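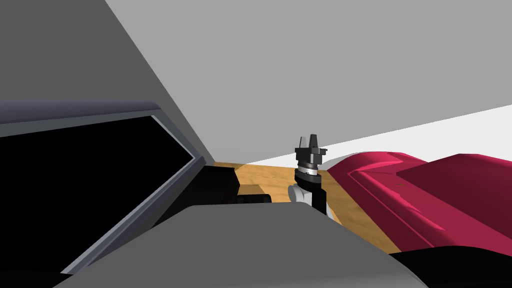

Pool plant notebook, Ullilcombe
2024-12-13

Filter 2 backwashed first thing, before the early lane swim. Pressure across the sand bed was creeping up all week and I did not want to leave it over the weekend with two parties booked. Ran it for 7 minutes until the sight glass cleared, then a short rinse. Flow came back to where it was in November. Filter 1 left alone, it does not need it yet.

Water meter after the backwash reads 1,451. Whoever does the next one please write the reading on the same line as the filter number. There are three readings on last month's page with no filter against them and I can't work out which is which.

Chlorine and pH

Morning test fine on both. Combined chlorine a bit higher than I like in the teaching pool, same as every time after the baby classes. Put extra fresh water through it at lunchtime and it was better by the afternoon test. The photometer was giving odd results on the first two samples. Cleaned the cell, did them again, and they agreed with the poolside strip. The cell had a smear on it. Use the lint-free cloths in the top drawer, not the blue paper roll.

Acid dosing pump on the main pool is still ticking unevenly. I changed the squeeze tube last month so it isn't that. Kuo-hua Lui thinks it is the roller head and I agree, there is a flat spot you can feel if you turn it by hand with the power off. Karaki have the part and say next week. Until then check the day tank level morning and evening and write it down. If it hasn't dropped between checks, the pump isn't dosing, whatever the light on the front says.

Temperature

Main pool a degree under set point at opening, caught up by ten. I think the heat exchanger valve is slow to open from cold. Moved the start time back half an hour on the timer for Saturday and Sunday. If it is still under at opening on Saturday, put it back to the old time and we'll look at the valve properly instead of burning gas for nothing.

Air handling fine. Changed the panel filters on the supply side. They were gray but not clogged. The old ones are bagged by the back door for the trash.

Pool cover

The cover reel on the main pool is catching on the left side again as it winds on. Loosened the strap, let out the slack, wound it on slowly from both ends and it sat straight. The strap has stretched and wants replacing. Cadell quoted for a full set in November and the quote is in the folder. I would take the full set, as the other straps are the same age.

Please don't force the reel if it stops. Back it off one turn, straighten the edge, and go again. It is a two-person job, always.

Party bookings

Two on Saturday, one on Sunday. The second one on Saturday has gone up to 50 in the water, so we need the extra guard on the shallow end — this is agreed with the office and it is on the rota. The Gustemow inflatable comes out for that one only. Before it goes in:

Check the tether points at both ends for wear.
Inflate on the poolside matting, never on bare tile.
Fan on the dry side, with its breaker tested and the lead kept out of the walkway.
Anchor the deep end first.
Deck the whole length with a damp mop afterward and let it dry before it is rolled.

I went over it with soapy water this afternoon and found one slow leak near a seam, at the third handle. Patched it from the kit and left it inflated for two hours. It was still firm when I came back. The fan would keep ahead of a leak that size anyway, but I'd like someone to look at the patch on Saturday after the session and note whether it has lifted. There are 22 patches left in the box, plenty, but the glue is nearly out of date. Have asked for more.

Sunday's party is a small one in the teaching pool. They want floats and the small hoops. No inflatable. The hoops are in the cage behind the lane ropes.

Other bits

Lane rope 4 has two cracked discs. Took them off and closed up the gap. No sharp edges left.

The shower nearest the door in the changing village runs on after the button comes back up. Cleaned the cartridge and it is better but not right. New cartridge needed.

Strainer basket on pump 1 had a hair mat in it and two bandages. Emptied. Lid seal greased. Pump 2 basket not done, do it Monday.

Store cupboard key is back on its hook.

To do Monday

Pump 2 strainer.
Chase Karaki on the roller head.
Ask the office for a yes or no on the Cadell straps.
Valve, if Saturday's temperature is low again.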